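Numance countertop set, data card, October revision

Covers one activity: sorting out a power strip, its chargers and their cables on a small kitchen counter. The 145 clips are sorted by what's on the counter. I have doubts about the sorting, and they're listed below.

**Contents.** A long power strip, teal plug-in chargers, thin white cables, a jar with a dark lid. Some clips add a toaster with toy bread in it.

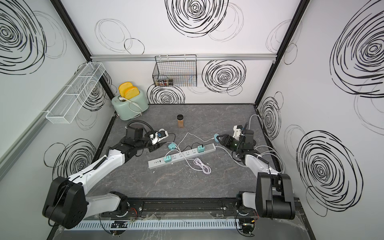
**Labels.** Signe Ragnarsson and In-ho Moon labeled 88 clips each, with some overlap. They agreed on around 80 percent of the overlap, and I wouldn't read much into that. Most of the disagreement is over "plugged in" versus "resting on the strip." The notes call the teal things "adapters" in one column and "chargers" in the next. Treat them as one class until somebody fixes it.

**Known problems**

- "Tidy" has no definition. A coiled cable passes in one clip and fails in another.
- Jar contents are tagged `spice`. I can't find who checked.
- Version 2 was supposed to split cables by type. It doesn't.

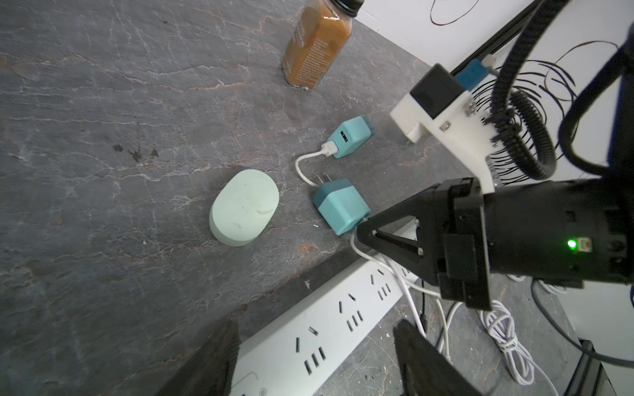 *Two teal chargers, one with a white USB-A plug in its port, and the power strip.*

Corrections go to Rocío Bravo.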